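Pruvel Parts Notes

Pruvel is a plain-text collection of 2350 repair notes for older desktop computers, typed up from the paper logs of the Rieger repair shop. I love these notes! They're short, blunt and full of things no manual mentions, like which case latches snap in winter.

What's inside

notes.csv: one note per row
models.csv: 59 case models, with the shop's own nicknames
split.txt: 200 notes held back for testing search tools 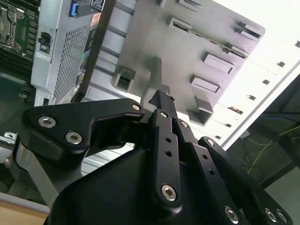
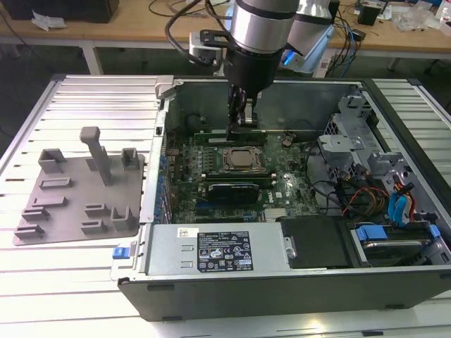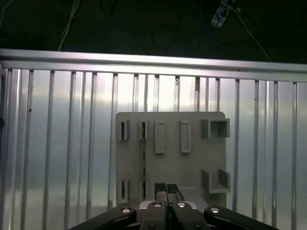
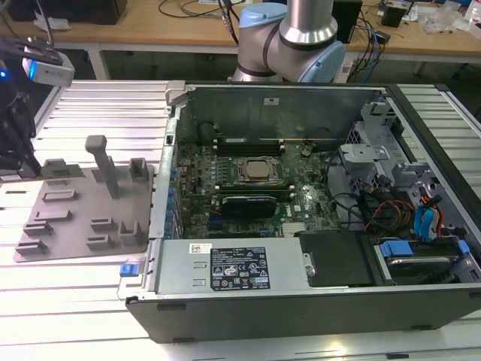
Second and fourth pictures: desktop tower on its side, side panel off.

Each note has 5 fields: model, fault, part, fix and remarks. Remarks are the best bit (read the ones on fan noise first). Spelling is left as written, so expect "mainbord" a lot.

Known gaps

Notes on power supplies are thin. The Closent models came in late and still need a second read.

Thanks

Jannik Brandes typed most of the November batch and wrote the Buvus import script. Fixes are very welcome, even one-word ones!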